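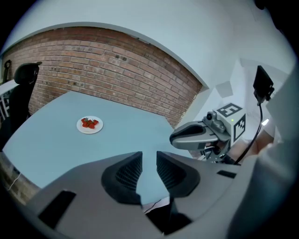
Fig. 3 Plate of strawberries on the table, brick wall behind.

Claltby Kitchen Guide, section 3: Strawberries, plating and serving
Issued May 2019. Replaces the November sheet.

Before you start

You need one round plate, a colander, kitchen paper, small knife, board. Gromau plates are the white ones. Any flat plate will do if they're all in the wash.

Berries: 500 g for a full table, half that for a small one. Check the bottom of the punnet first. Mould starts there. One bad one, take it out plus whatever was touching it.

CAUTION: Ask about allergies before fruit goes on any shared plate.

3.1 Washing

1. Tip berries into the colander. Tops still on.
2. Cold tap, gentle. Don't soak them, they take up water and go to mush.
3. Shake, then spread out on kitchen paper. Pat, don't rub.
4. Leave 3 minutes. Longer if teh kitchen is damp.

Note: wash only what you're serving. The rest back in the fridge unwashed, lid ajar.

3.2 Cutting

1. Board on a damp cloth so it doesn't slide.
2. Big berries in half, top to tip. Small ones leave whole.
3. Green tops can stay on for finger food. Off for children under five, and quarter the berries lengthways.
4. Wipe the board between punnets.

CAUTION: Knife goes back in the block, not in the sink under the suds.

3.3 Plating 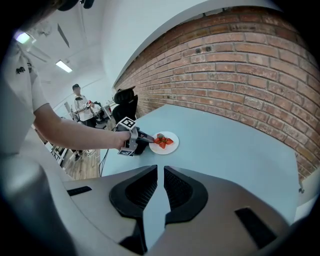 Reading time: 3 min

Heap in the middle, rim left clear. The rim is for fingers.

1. Dry plate. A wet one gives you pink puddles.
2. Largest pieces down first, smaller on top.
3. Keep it low. Tall heaps roll.
4. Plate on the table, well in from the edge. Reachable from both sides if people are standing.
5. Sugar and cream seperate, in the small Navarro bowls. Never poured over.

Note: use a 25 cm plate for the full amount. Smaller plate, smaller heap, top up later.

3.4 Clearing

1. Cut fruit out for 2 hours at most, then bin it. Less in hot weather.
2. Tops and soft bits in the food waste caddy.
3. Wipe the table straight away, juice gets sticky. Warm water, drop of washing-up liquid, dry cloth after.
4. Stained cloths into the Cerklow tub to soak. Cold water first, hot sets it.

For cream and other dairy see section 4. Cleaning the colander, section 7.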